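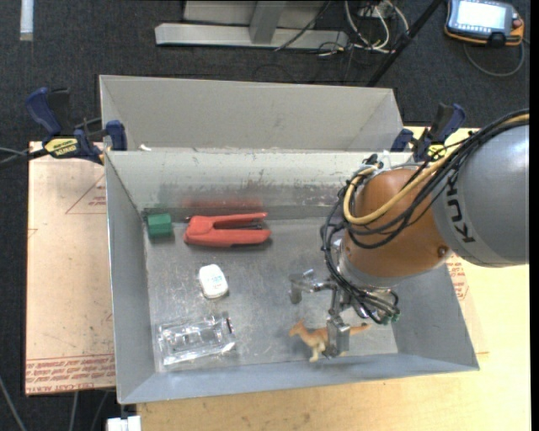
Clelturlow Toy & Tool Library

Newsletter › Sorting Corner

6 October 2026
By the Sorting Desk

Well, the odds and ends pile has grown again! I took over sorting in August thinking it would be an hour on a Tuesday with a cup of coffee, and here I am with nearly 300 items tagged and the shelf behind the door still full. I'm not complaining (much). I love this job. You never know what's going to be next to what.

Take the kangaroo. A tan-orange kangaroo with upright ears and a proper tapering tail, sharing a big metal bin with a green block and a red tool that I took for a stapler the first time I looked at it and am now not so sure about. It has two long handles, so maybe a punch of some kind? If you're a person who knows your hand tools, please stop by the desk and put me out of my misery. For now it has a tag that says "red, handles" and it's going on the tool side.

The kangaroo goes to the animal shelf, and I'd like it to have company. We have plenty of farm animals, far too many cows, and a whole tub of dinosaurs, but we're short on anything from Australia. A koala would be wonderful. So would a second kangaroo, in case this one is out on loan when somebody's kid has a school project due.

Green blocks are another story. They go in the Genska tub with the rest of the plain ones, and I've stopped trying to match them into sets. If you borrow the tub and it comes back with one extra, fine by me! Just please don't send them back in a sock. (You know who you are.)

Now for my one real plea, and it's about small containers and clear packages. We get a lot of both, and they take up more of my morning than anything else. If you're dropping off a little white tub with something in it, put a strip of tape on the lid and write what's inside. Same with anything in clear plastic. Parts for the Zuno marble run look exactly like parts for three other things once they've lost their box, and I have 14 bags of maybe-Zuno waiting on a shelf for someone with sharper eyes than mine.

A few bits of business while I have you. The Shimada puzzles are finally back out, minus the lighthouse one, which is 500 pieces and has 2 missing, both sky. If you have a stray piece of blue at the bottom of a tote bag, check it against the sample taped up by the counter. Tools still go out for a week and toys for three. And drop-offs are welcome any time we're open, but large stuff (play kitchens, ladders, that sort of thing) needs a call first so I can clear some floor.

I'll be at the desk on Tuesday mornings through the fall. Bring me a koala!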